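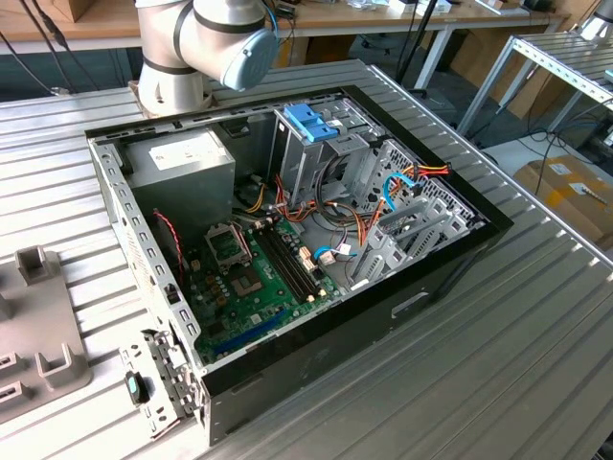

Tower case open on the slotted table, CPU socket empty.

2025-06-21

Bat wear test, second part. Bats are the three composite ones from the club (marked P1, P2, P3, all Prister) and one old aluminium Odaris for comparison. Balls from the Boateng box, opened this morning. Barrel compression measured first, at four positions round each barrel, before any hitting.

P1 and P2 are nearly the same as in December. P3 is softer on one side, the side with the scratched logo. I measured it again after turning it in the holder, and the soft side moved together with the bat, so the fault is in the barrel and the holder is fine. The Odaris gives one value all round, as expected.

Target for the composites is 2000 hits each, with compression every 400. The Odaris gets only 400 and then it rests, we need it only as a control for the machine.

P1 stopped at 400 for the first check. Small drop, same on all four positions. P2 also. P3 dropped more on the soft side and almost nothing on the other three. At the next check P3 has a faint line near the end cap, shorter than my thumbnail. With the coin I hear a dull sound there – the other two ring clean. I marked the line with pencil and wrote the hit number next to it.

Question for me: does a player hold the logo always in the same direction? If yes, one side takes most of the hits and P3 is explained. In our machine we turn the bat after every 17 hits, as the Wosen sheet tells, so we spread the wear in a way that a real batter perhaps does not. The club players I watched in the cage all turned the label up before the pitch. I did not write it down at that time, which was stupid. 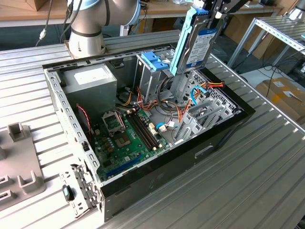
Ekua Opoku has read the numbers and disagrees with me about P3. She says the bat was probably stored in a cold car over the winter and the crack started there, so the logo has nothing to do with it. She would like to see the same drop in a second bat before we write anything to the coach.

This is fair. I have no storage history for any of the bats. Korkor Sarpong collected them from the club, I will ask her if the players remember.

Changes for next part:
P3 out of the series, keep it in the rack with the red tape, not for play.
P1 continues to 2000 with turning, as now.
P2 continues without turning, logo up, and we go to 3000 if it survives.
New balls for every block. The seams on the used ones are lifting and I do not like the sound they make.

Machine note: the left wheel squeaks again at start. Cleaned it with alcohol, better but not gone. Spare belt is in the second drawer, under the batting gloves.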